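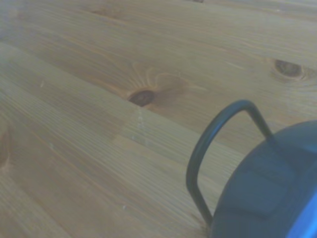 Amarachi Ogbonna
9th October

Long one today, friends, so get yourself a coffee. We had a fault on the Bimix arm and I promised a few of you I'd write it up properly.

The job is simple on paper: find the pan on the table, come in over the loop handle, close, lift, set it down again. We were on attempt 186 of the day and I was feeling pretty pleased with us!

Then the wrist came down over bare table, a good way to the left of the handle, and just kept pressing. The force limit should have stopped it right away. It took 2 seconds, which feels like a very long time when you're standing there with your hand on the red button (I pressed it, of course I did).

Everyone's fine. Jussara Sales was on the far side of the guard, where she should be, bless her.

So, the logs. The detector had picked a dark oval knot in the wood and called it the handle. Pretty confidently, too. Old knotty planks, a dark pan, a soft picture... I can see how it got there, but I don't love it.

The slow stop bothers me much more. Kirsty Nuttall found the force threshold had gone back to the default after Monday's update, and none of our startup checks look at it. They will now.

We're running at low speed until she's signed off on the fix. If you have a Bimix and updated this week, please go look at your limits before you run anything!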